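I went to the Drorholm open day on October 8, 2023 to see Gasach's delivery robot cross a simulated city. Ruth Agudelo ran it from a laptop and the talk lasted 20 minutes.
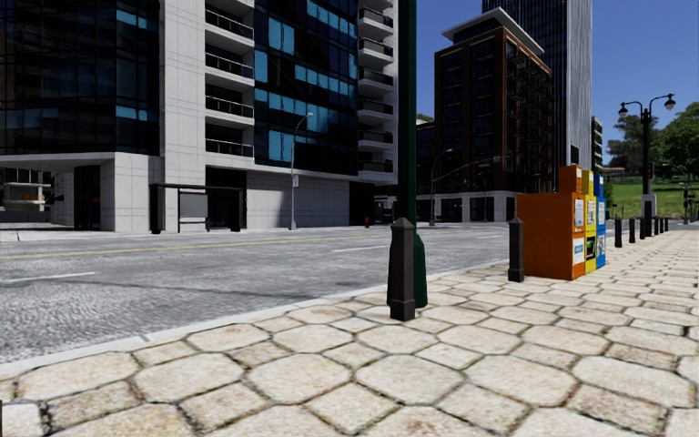
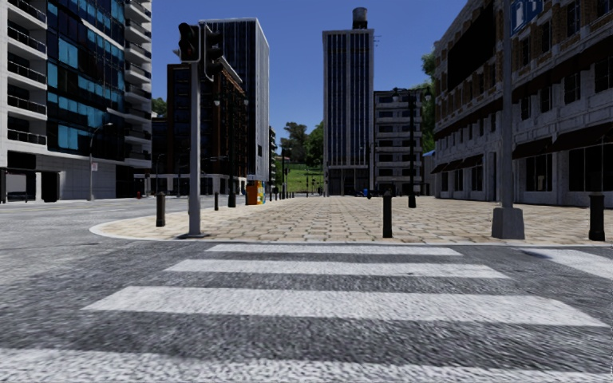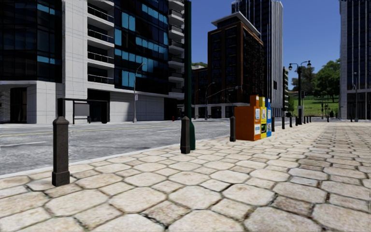

Streets from the demonstration.

My own job is footpaths, and I think rehearsals like these flatter the machine. Our pavements have bins and parked vans. The zebra crossing led to a plaza without a single person on it. I would like to see it tried at school closing time in December.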